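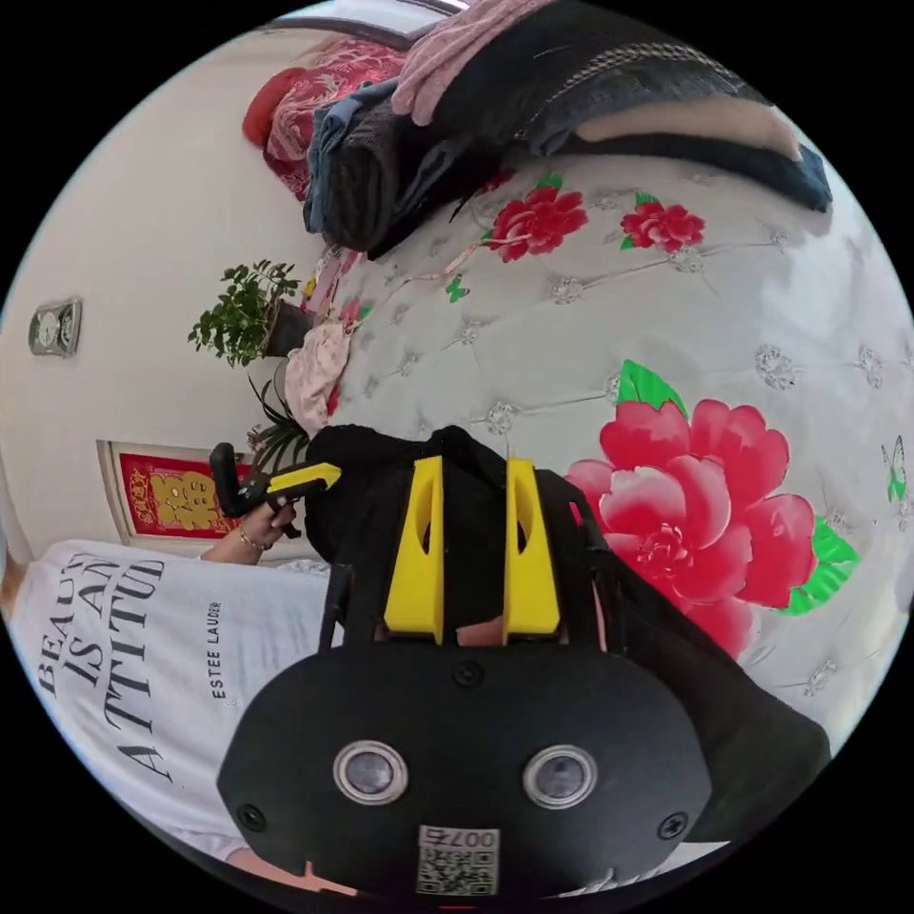 Mending night talk, Miltley library, Thu 11 March

Say hello, thank Hae-won Song for the tea and the loan of her button tin. Ask who has a jumper at home with a hole in it. (Wait for hands – it's always most of the room!)

Start with the wool coat. I bought it at the Tastari market for five dollars, lining in ribbons, and I've worn it every winter since. Pass it around. Get people to feel the inside of the cuff, where the new lining meets the old.

Then thread. I could talk about thread all night, so keep it short. Match the fibre first and the colour second. Cotton on cotton, wool on wool. Go a shade darker if you can't match it.
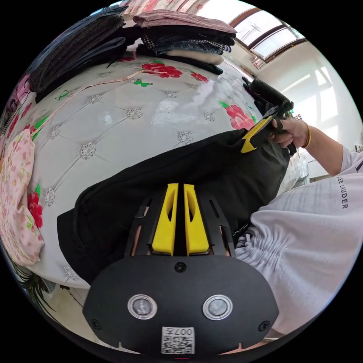 Darning next. Start well outside the hole, in the good fabric, and leave a tiny loop at each turn so the patch can stretch. My first darn was a hard little lump under my heel and I was so proud of it!

Mention the Flindus swap: 400 garments on the racks last December, 265 gone home with somebody new. Marvellous day.

Questions, then needles out. Beginners at the window table, zips with Hae-won. Lights off at nine.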